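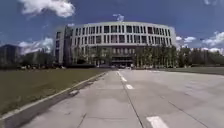 Visit to the Prelmont campus, 2023-09-13

The Villix navigation group opened its outdoor test route to visitors for one day, and I got one of the places. The morning was slides, the afternoon was outside. I went mostly for the planner, which I have only used in simulation.

Corina Grabner runs the planning side. Her team dropped the single cost map they had last year and now keeps two: a slow one built from a survey of the campus, with curbs, lawns and doors in it, and a fast one rebuilt from the sensors as the robot moves. The local planner reads both. When they disagree, the fast one wins inside 4 meters and the slow one wins beyond that. I asked why 4. She said they had tried 3 and the robot braked late for curbs.

Most of the questions were about the ground. Concrete slabs look easy, but the joints are dark lines in strong sun, and an early version of the segmentation model marked some of them as edges. The fix was more labeled data and a height check before anything is called an obstacle. Painted lines go through the same check.

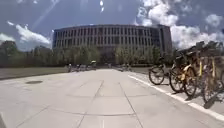

Reda Lamrani covered perception and was frank about bicycles. Thin frames leave holes in the depth data, so a parked row can come out as several small obstacles with gaps the planner thinks it can use. They now group nearby returns into one block before planning. It costs some free space — sometimes the robot takes a wider line than it needs to — and he would like to get that back by November.

The tooling was the part I'd take home. Ivent, their log viewer, replays a run with both cost maps side by side and lets you change a planner setting and rerun from any point. They keep 169 recorded runs as a regression set, and a planner change has to get through all of them before it goes on a robot. A full pass takes 90 minutes on the office machines.

Slides will go up on the El Idrissi workshop page. The replay files won't be shared for now.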